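Skoken fits replacement dye-sublimation printers across its hire booths

Search this site Enter keywords Go

Mar 7, 2025

Booth hire firm Skoken has begun replacing the printers in its enclosed photo booths, in a programme that will also change how the booths are powered, ventilated and checked before they leave the depot. The work started at the Humby depot and will move to Killuder once the first batch has been signed off. Bookings already confirmed for March are not affected.

The present printers were fitted when the booths were built and sit on a fixed shelf behind the coin panel, a position that dates from when the cabinets took payment. The paper path runs downwards through a steel chute to the delivery slot. The arrangement works, but a paper change means taking off the rear door, sliding the printer back and feeding the leader through by hand. At a wedding or a school prom this is usually done in poor light with a queue outside the curtain.

The replacement unit loads from the front and is carried on a pair of locking runners. An attendant opens one panel, pulls the printer forward until the runners catch, changes the paper and ribbon together and pushes it home. The ribbon and paper are supplied as a matched set and run out at the same point, so there is no part-used ribbon to keep track of between events.

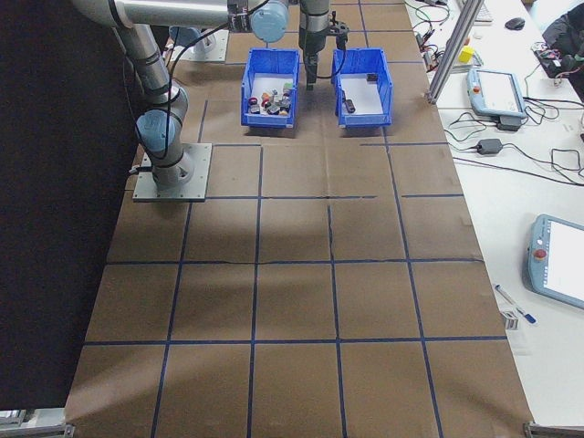 Print time for a standard strip falls by four seconds. Skoken expects most of the gain at busy events to come from the warm-up period, which is shorter, and from the memory in the new unit, which accepts the next job while the last is still being cut. The old printers held the camera software in a waiting state until the cutter had returned. Guests saw this as a blank screen and often pressed the button again.

Nele De Haan, technical manager at Skoken, said the decision was made on spares. "The cutter assembly on the old model is no longer made, and we have been moving good ones from booth to booth. That is all right for a season. It doesn't let you promise a customer in autumn that the machine will be the same one they saw in spring."

The cabinets themselves stay as they are. The outer panels, the curtain rail, the adjustable stool and the illuminated header are all kept, and the new runners use the existing bolt holes in the shelf. A new bracket carries the lower end of the chute, which has been shortened to suit the higher exit point of the new printer. The delivery slot has not moved.

Changes to the electrical side are more extensive. The printer and the lighting previously shared a supply, and a small drop in brightness could be measured at the start of each print. It was rarely visible to the sitter, but it could leave the third exposure on a strip slightly darker than the others. The lighting now has its own supply with a separate fuse. The flash panel, the fill strip and the header can each be isolated from a switch plate inside the rear door.

Ventilation has been altered to match. A second grille has been cut low on the back of each cabinet and the fan now runs at a reduced speed between sessions. It no longer stops completely. Venues should continue to leave a clear gap behind the booth, and the setting-up sheet will be reissued with the position of the lower grille marked. Curtains, stage drapes and stacked chairs should be kept away from it.

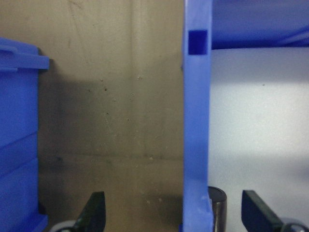 Prints from the new unit have been compared with those from the old at the Horgan workshop, which handles the colour setting for the fleet. Yuk-lan Su, who runs the workshop, said the first profiles gave skin tones that were too warm under the booth's own lamps. "The paper has a different white. If you leave the old settings in place, everyone comes out looking as if they have been on holiday. We rebuilt the profile from the grey card upwards and then did the black and white version separately."

The black and white setting took longer. Skoken's vintage-style booths are mostly booked for monochrome strips, and the new ribbon produced a faint green cast in the mid greys. The final profile removes this but makes the deepest shadows slightly less dense. Customers who want a close match to strips from an earlier event can ask for the former setting when booking, as it will remain available on booths that have not yet been converted.

Each converted booth is given a soak test of 1000 prints before it goes back into hire. The test is run with the cabinet closed, the curtain drawn and the lamps on, and the operator logs the internal temperature at the start and finish of each roll. Any misfeed ends the test, and the count starts again from zero once the fault has been cleared. Two booths have had to repeat it - one for a burr on the chute, the other for a runner that had been fitted out of square.

The strip layout is unchanged, so artwork already supplied by customers can be used without redrawing. The printable area is marginally wider on the right-hand side. Designs that run a solid colour to the edge may show a thin white line if they were drawn to the old template, and these will be checked by the artwork team before the event. A revised template is sent out with new booking confirmations.

Hire prices stay the same until the programme is complete. Attendants will be given a half-day session on the new paper change and on the switch plate, with a printed card fixed inside each rear door for reference. The old printers are being stripped for parts at Humby, and the usable cutters will go to the booths that are last in line.

Customers who need to know which type of printer will be supplied should quote their booking reference and contact the depot named on their confirmation at least 30 days before the event. Requests made after that will be met where a suitable booth is free.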